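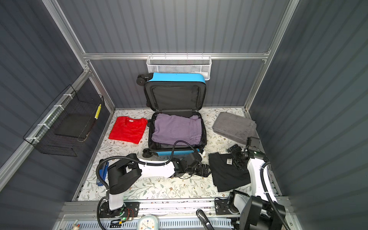
Fold the big things and leave the small things for last, a reader in Renton wrote to us in August, and quit rolling your T-shirts, because they come out looking like a dish rag anyway. She had read our spring piece on carry-on bags, which recommended rolling, and she disagreed with most of it.

Her letter was one of 80 that came in on the subject. Packing gets more mail at this magazine than hotels or airfares do, and the mail is more personal. People have a method, usually learned from a parent or a bad trip, and they defend it. We read all the letters over two evenings and then tried the advice on an ordinary set of clothes and a small hard-shell suitcase.

The first thing the letters agree on is that the clothes should be out where you can see them before any of them go in. Put the open case in the middle of a bed or table and the folded pieces around it. A red T-shirt next to a black one next to a gray towel is easy to take in at a glance. The same things in a drawer are not, and that is how a person ends up in Grusum in March with four sweaters and one pair of socks.

Next comes the order. Hard-shell cases have a fixed depth, and the bottom is not always flat. On many of them the tubes of the pull handle run under the lining and leave two ridges with a channel between. Several readers fill that channel with socks or underwear first. Others lay one wide folded garment straight across the whole shell and treat it as a floor. We tried both. The socks save more space. The wide garment is faster and easier to unpack, and if you are only going for a weekend that may matter more to you.

Whatever goes in first should be the piece you will need last. One reader packs in reverse order of the days, so that the clothes for the first morning are on top and the clothes for the trip home are on the bottom. She has done this for a bus trip to Akyol every summer and says she has never had to dig. The weak point is weather. If it turns cold on the second day, the warm layer is under everything else.

Folding against rolling took up most of the mail. Our own results were less exciting than the letters. Rolled T-shirts filled the corners better, and folded ones stayed flatter. A thick towel was bulky both ways, but folded it at least gave the stack a level top. Sweatshirts and anything with a hood did better folded in thirds with the sleeves tucked behind. Dress shirts wrinkled in both tests, and we would pack them last and hang them up on arrival.

The towel itself is a separate argument. Most hotels have them and many rentals now charge for them. A rental owner in Risgate told us she stopped supplying beach towels after losing too many, and that guests who bring their own tend to bring the biggest one in the house. A plush bath towel can take up as much room as 3 shirts. If you need one, a thin cotton towel dries faster and folds down smaller. If you like the thick one, pack it and leave a sweater home.

Then there is the lid. A mesh pocket in the lid is good for flat, light things: a swimsuit, a scarf, a spare tote bag, papers you won't need until you get there. It is a poor place for shoes or a hair dryer. Heavy items in the lid drop onto the clothes when you shut the case, and they pull the zipper out of line, which is how zippers break. Toiletries can go there if the bottles are small and bagged. We weighed one reader's usual toiletry kit at 700 grams, most of it a full-size bottle of conditioner for a four-day trip.

Closing the case is where a lot of people sit on it. Try not to. A hard shell has little give, and when the two edges won't meet, something has to come out. Press down with a flat hand near the corner where the zipper starts, run it a few inches, and move your hand along with it. Go slowly around the corners — they are where a sleeve or a bit of lining gets caught.
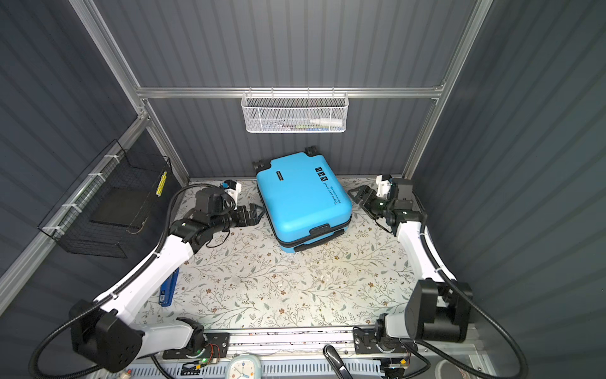 Once it is zipped, stand it up on its wheels and give it a minute. The contents settle toward the wheel end, and if you hear something slide, there is empty space you didn't know about. Open it again and put a rolled shirt or a pair of socks in the gap. A case packed snugly end to end travels better than one that is half full, and the clothes come out with fewer creases.

Lift it, too, by the side handle and not just by the pull handle. You will be hauling it into a car trunk or up a flight of stairs that way, and it's better to learn at home that it is too heavy. Readers who travel by train mentioned this more than the fliers did. The platform steps at Risgate came up 2 times, from people who did not know each other.

A few smaller points from the pile of letters. Keep a bag for laundry in the case all year. Put a light-colored shirt inside out if it shares a layer with anything dark and new. Write your phone number on a card inside the case as well as on the tag outside. Bright luggage is easier to spot on a carousel, and a printed one easier still, though one reader said the pattern she liked in the store had started to bother her by the third trip.

As for our reader in Renton, we tried her way on the return half of the test — big things folded, small things last, nothing rolled. It all fit, with space left over at one end for the towel. She was right about the T-shirts. We would still roll the socks.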